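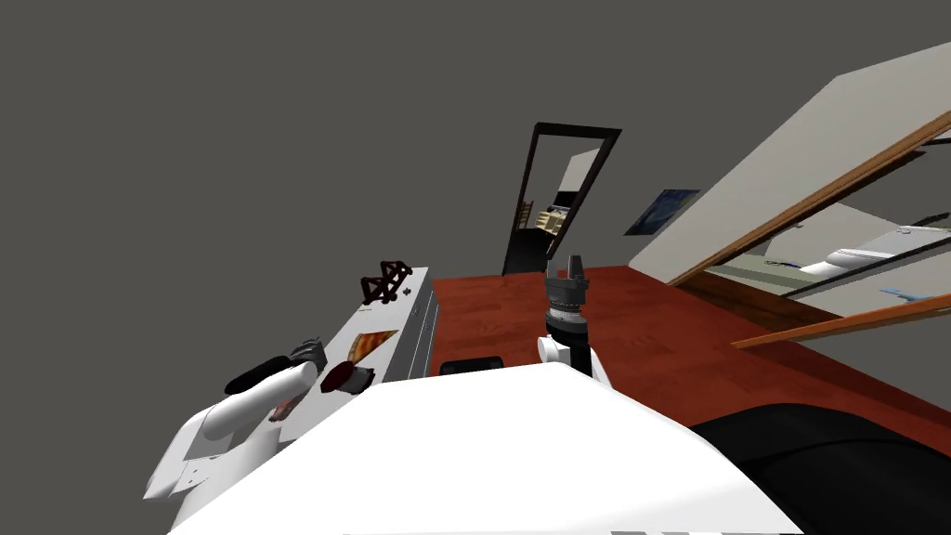
Are We There Yet? Robots and the Household Chore

Gallery by Marisol Camacho, for the Hindale Home Machines pages

I have been asking the same question of everybody I meet in this line of work for a good long while now, and it's the one my mother asks me every time I visit: when is one of these things going to clear the kitchen counter? I used to give her a date. These days I give her a cup of coffee and we talk it through, and this little gallery grew out of those talks, so you can blame her for the length of the captions.

The kitchen on this page is a rendered one, part of the Gido practice house, where a robot can try the same small job over and over without anyone having to buy new plates. Diệp Đinh built the chore list (she'd want me to say that she's still building it, and that suggestions are welcome!). The list has 48 chores on it at the moment, everything from putting away a spoon to clearing a whole counter, and each one gets 1000 tries before we say anything about it in public.

At the counter. It's a two-armed machine seen from its own side of things, with the white of its body below and the left gripper reaching toward the bits and pieces on the countertop. I like this one for the clutter. A flat orange and yellow something (pizza slice? a packet of some kind? we've had both answers in the office), a dark reddish-brown round thing beside it, and farther back a brown lattice that I'd call a trivet if it turned up in my own kitchen. A person would sweep through that lot half asleep. For a robot every piece wants a different grip, and the flat one is the piece I'd worry over, having watched so many fingers slide around on top of flat things.

The whole room leans at quite an angle, and I still catch myself tipping my head. Behind the counter there's a black-framed doorway with a slatted chair in the next room, and a starry, swirly painting on the wall that I've grown very fond of.
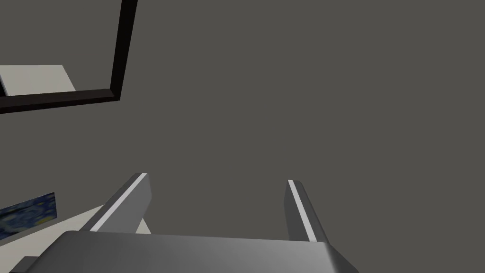

This page was last changed in January.

Open fingers. The gripper up close, with nothing in it and plain gray beyond. Those two fingers with the white stripes are all the hand it has, and I think that's worth a minute of anyone's time, because when people picture a robot doing the dishes they tend to picture a hand like their own. Two fingers will do more than you'd guess. They'll also fall short on things a toddler manages, such as peeling one napkin off a stack. The blue painting shows up again over at the left, swirls and yellow dots and all.

So, can they do the chores? Some of them, some of the time, is what I tell my mother. On our counter-clearing chore the best run so far finished 215 tries out of the 1000, which had Diệp grinning all afternoon and had me thinking about the other tries. Markach, who lend us their computers overnight, have offered enough time to go up to 2000 tries per chore, and I'll add the new numbers when we have them. The Hailu shop-floor set (shelves, bins, a very stubborn tape dispenser) will get its own gallery once Diệp is happy with the bins.

Questions and kitchen stories are always welcome, and I answer most of my mail on Sunday.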